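Kornance opens two-arm handling cell to visitors in July

Kornance will hold an open day at its Brillwood workshop in July, with demonstrations of a two-arm cell built for handling cloth and other soft goods. Sessions start at 10 am and run until 4 pm. Entry is free, but places are limited to 400.

Each arm carries a gripper, one of them with two fingers and textured pads. Visitors will see the arms work over a shared table, with towels among the test items. Engineers will explain how the paths are planned so that the arms keep clear of each other.
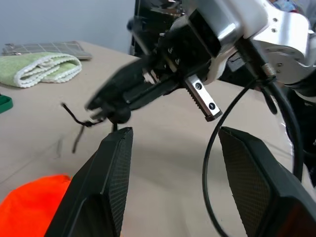

Programme and booking

Elin Lewis, head of applications at Kornance, will give a short talk on grip force and pad wear at 11 am. It will be repeated at 2 pm.

"We want people to bring their own fabric samples and ask about cycle times," said Lewis.

Places can be booked through the Kornance website or at the Brillwood front desk, quoting reference 3057. Groups of more than six should book by telephone on extension 602.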